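Acta de la reunión de vecinos del edificio Windari

Julio, 19:30, portal B

Asistentes: Anselmo Ortuño (presidente), Mahlet Tamiru (secretaria, redacta), Bereket Workneh, Chaltu Gashaw y otros propietarios según hoja de firmas. Excusa su ausencia Tiruwork Negussie, que delega el voto en Chaltu Gashaw.

1. Lectura del acta anterior

Se aprueba con una corrección pedida por Bereket Workneh: donde decía que la bajante del patio «quedó reparada» debe decir que «la empresa comunicó que quedó reparada». El presidente opina que es lo mismo. La secretaria deja constancia de que no lo es, vista la mancha del techo del segundo.

2. Lavandería común

Se presenta la oferta de Nisard para sustituir las dos lavadoras y la secadora por un contrato de alquiler con mantenimiento incluido. Cuota mensual de 324 euros para toda la comunidad, más 50 euros por cada visita técnica «no imputable al desgaste». Chaltu Gashaw pregunta quién decide qué es desgaste. El presidente lee la cláusula en voz alta y resulta que lo decide Nisard.

El folleto promete un ahorro energético «notable» y no da ninguna cifra. Bereket Workneh recuerda que con las máquinas actuales se prometió lo mismo y que el recibo de la luz subió al segundo mes. El presidente atribuye la subida a las tarifas, pero no trae los recibos. Se le pide que los traiga.
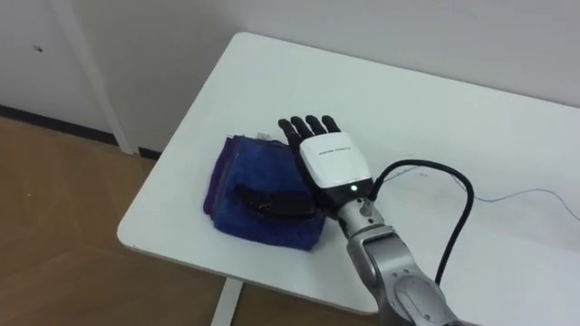
Se discute también el sistema de reservas por aplicación que acompaña a la oferta. Varios propietarios prefieren la hoja de papel de la puerta. La secretaria señala que la hoja tampoco funciona: hay turnos de mañana tachados y vueltos a escribir encima con otra letra. Chaltu Gashaw dice que por lo menos la hoja no pide el número de teléfono.

Se acuerda pedir una segunda oferta a Stockdale, con precio cerrado y sin visitas aparte. Hasta entonces no se firma nada. Votan a favor todos menos el presidente, que se abstiene y pide que conste que la oferta de Nisard caduca a final de mes. Consta. También caducaba la anterior, y volvieron a mandarla igual.

3. Derrama de la fachada

El presupuesto de Pendport incluye una partida de 3000 euros por «imprevistos». Bereket Workneh pregunta cómo se calcula un imprevisto y si se devuelve cuando no ocurre. El presidente entiende que sí se devuelve. El presupuesto no lo dice por ninguna parte.

Se acuerda solicitar a Pendport que lo ponga por escrito. Queda pendiente la fecha del andamio, que según el presidente es «cuestión de días», expresión que ya figura en las dos actas anteriores.

4. Cerradura del cuarto de bicicletas

Factura del cerrajero: 126 euros. Se aprueba el pago. Chaltu Gashaw advierte de que la llave nueva entra mal y hay que levantar la puerta para que gire. Anselmo Ortuño hablará con el cerrajero antes de hacer la transferencia.

5. Ruegos y preguntas

Por delegación, se lee una nota de Tiruwork Negussie sobre la luz de la escalera, que se apaga antes de llegar al tercero. El presidente dice que el temporizador está bien ajustado. Se propone que suba él con las bolsas de la compra y lo compruebe. Acepta.

Se levanta la sesión a las 21:10. Próxima convocatoria cuando se reciba la oferta de Stockdale.

Mahlet Tamiru, secretaria
V.º B.º Anselmo Ortuño, presidente (con reservas sobre el punto 1)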